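Home Explore Notifications Messages Lists Bookmarks Profile More

Finished The Olstead Guest Book last night. Going to put my notes up as a thread, as I did with the last one. 22/10/2020

It's a nonfiction book made out of the comments left by guests at a small hotel in Olstead. The author worked the front desk there for nearly 15 years and kept the old guest books when the hotel closed.

It's published by Crăciun, who mostly do walking guides. You can tell. The paper is thick, the type is small, and there is a fold-out map in the back of a town that has one main street.

I bought mine at Henness Books in September. It was on the humor table. I would have put it with memoir, but I can see why a shop would want it on the humor table.

The introduction says the guest books held 3,365 entries in all. The author typed up every one before choosing which to print. I believe it. There is a tiredness in the introduction that sounds like somebody who did the typing.

Each entry is printed in plain type, with the guest's spelling left alone. Under it comes a reply from the author. Some replies are one line. A few run to several pages.
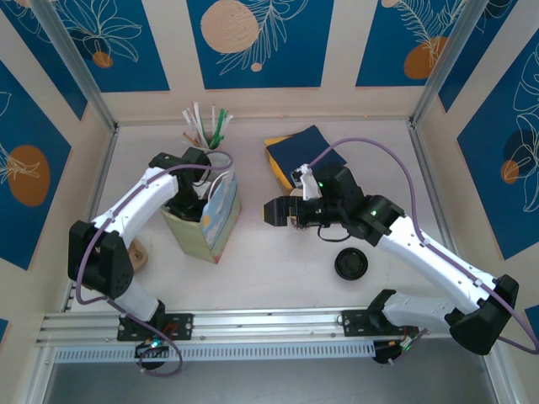
Do you need to read it in order?
The first part works in any order, but from the chapter on the winter bookings onward it tells a continuous story and you should stay with it.

That first part is what I expected the whole book to be. A guest writes that the stairs are steep. The author writes that the stairs are steep. A guest writes that the soup was brown. The author writes what was in the soup.

It's funny for a while. I laughed at the man who rated his own room well but took points off for the room across the hall, which he had only seen through the open door.

I also liked the couple who came back every year and wrote the same sentence every year, until one year they wrote it with a different verb. The author gives the verb a full page. I thought it earned the page.

By the fifth or sixth complaint about the shower, though, I was skimming. The author says at one point that the showers were the most common subject in the guest books. Fine, but I didn't need to have it proved.

My main complaint about the book is length. I'd cut a third of the first part. The jokes are the same size and come at the same speed, and after a while you can hear each one coming down the hall.

Then the winter chapter. Hotels in Olstead used to close for the cold months, and this one stayed open one year to save on something to do with the boiler. There was one guest for most of it.

I won't say who the guest was or why they were there. They wrote in the book every day. Mostly about breakfast.

The author's replies change here. They stop being comebacks. They get longer and start to include things the guest couldn't have known, such as who was cooking the breakfast and what was going on in the kitchen that winter.

I read this chapter in one sitting and then went back and read it again the next morning before work. It's the best thing in the book and I'd be happy to have it as a small book by itself.
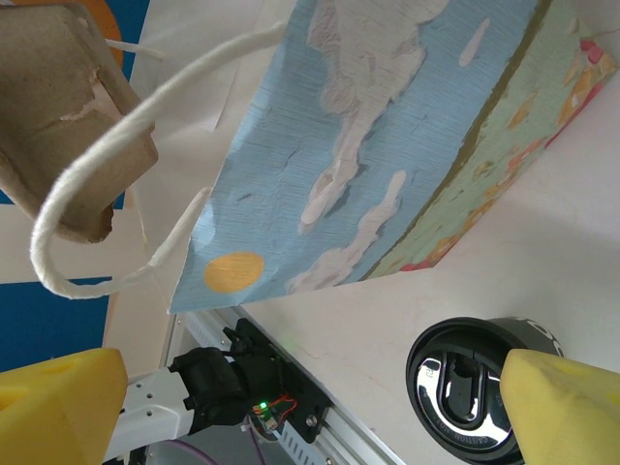
Paper bag printed with clouds and a round sun.

A note on tone. A lot of books like this are mean to the public. The front desk person is clever and the guests are fools. I've read a few of those and I usually stop partway.

This one starts out that way and then seems to get embarrassed about it. There's a passage where the author prints a reply written years ago, next to a second reply to the same entry written for the book. The first is sharper. The second is fairer.

I wish there were more of those double replies. I marked five of them in my copy and they were all worth having. It's a simple idea, and it shows you more about the author than the parts where the author talks about the author.

The parts where the author talks about the author are weak. There's a chapter on growing up in Ernham that reads like it was asked for by an editor. School, a bicycle, a wet summer job. It has no guests in it and I missed them.

It does explain how someone from Ernham ended up in Olstead, which is that the bus stopped there. That took a page. The chapter is a good deal longer than a page.

On the writing itself. Short sentences, hardly any adjectives. When something sad happens it is usually mentioned in the middle of a paragraph about something else, such as linen.

I like that style, but it can be overdone. In the chapter on the sale of the hotel I had to go back to find out that the sale had gone through. It was inside a sentence about coat hangers.

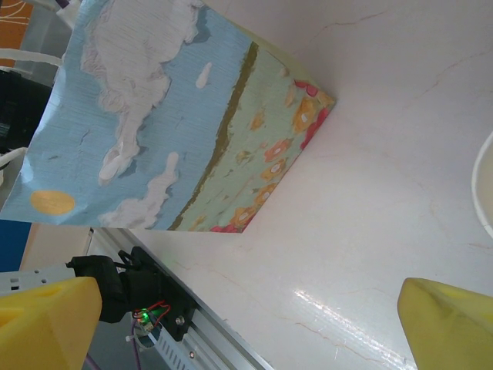 Painted sky with white clouds, and a light green meadow strip.

Someone asked if it's suitable as a gift. Depends on who for. Anyone who has worked with the public will get something out of it. I'd hold off on giving it to a person who is currently working with the public and has had a bad week.

It isn't a book for children, but there's nothing in it I'd hide from one. The swearing is all from guests and most of it is about parking.

Same person asked how it compares with other hotel books. I haven't read enough of them. It's drier than the ones I know, and there are no famous guests. The closest it gets is a man who said he had once been on the radio.

The fold-out map. I thought it was a waste at first. Then I used it all through the winter chapter, when the lone guest starts taking walks and writing down where they went. You can follow the walks. They get longer.

The index is also good. It has an entry for "Towels, praise of" and an entry for "Towels, other." It has "Gulls." It does not have an entry for the author's brother, who is in the book quite a lot, and I wondered if that was on purpose.

Things I didn't like, in one post so they're together: too many showers, the Ernham chapter, a running joke about a kettle that I never understood, and a last page that repeats the first page with small changes.

The last page bothered me more than it should have. The chapter before it ends very well, with the author reading the final guest book entry out loud in the empty lobby. I'd have stopped there.

Also the price. It's a hardback only for now and it costs what a hardback costs. Henness had a stack of them when I was in, so there may be cheaper copies around before long. I would check the library first.

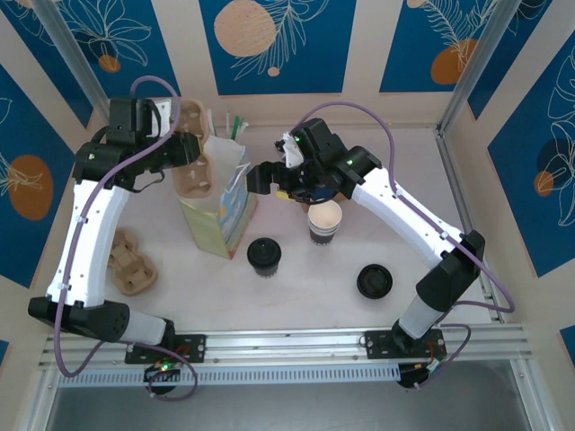 Robot arms at a white table, with an upright cardboard cup carrier near the left gripper.

Rating, for people who want one. I'd give the first part a 3, the winter chapter a 5, and the rest somewhere in between. I don't like averaging these. You can do it yourself if you need to.

A couple of replies came in while I was posting, so I'll take them here.

No, it isn't a novel. I did wonder about that during the winter chapter. The notes at the back say which entries were shortened and which were joined together, and there are fewer of those than I would have guessed.

The photos in the middle section are of the guest books themselves. A few pages, a couple of covers, one coffee ring. The handwriting is hard to read at that size, but everything in the photos is typed out elsewhere in the book.

The audiobook question: I haven't heard it. I listened to the sample and there are two readers, one for the guests and one for the author. The one doing the guests uses the same voice for all of them, which I think is the right choice for this.

If you only want to try a bit of it in the shop, don't open it at the front. Find the entry from the guest who left a note apologizing for a lamp. It's short, the reply is short, and you'll know from those whether you want the rest.

Correction to an earlier post. I said the couple changed the verb one year. I looked again and they changed it, then changed it back the year after. The author mentions this in a footnote and I missed it.

I have one more from Crăciun on the shelf, a collection of columns about allotments. It's thinner. I'll start it once I've returned the library books, which are due before it.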